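Risdale Wooden Cubes, Small

We've been selling these little cubes out of the Kurthorpe shop for longer than I care to work out, and they are still the thing people pick up first when they come through the door. Plain shapes, nicely sanded, small enough for a young hand to close around. Damián Cervantes does the sanding and the coloring at our Trirkstead workshop, and he is fussy about corners (you'll be glad of that if you ever step on one!).

They come in a cotton drawstring bag, or loose by the tub if you're stocking a classroom. A tub holds 1,000, and please do ask us about shipping before you order more than one, as they get heavy in a hurry.

Lots of our customers like to use them for sorting and placing games, and for that all you really need is a flat table and a roll of blue masking tape. Run a few strips each way, press down well where they cross, and you have your squares.

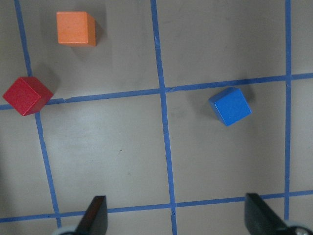 Red is the color we run out of soonest, so if you have your heart set on it, send us a note and we'll put some aside from the next batch. The Badawi storage tray is sold separately and fits the small size only.

Wipe clean with a barely damp cloth and let them air dry. Please don't soak them.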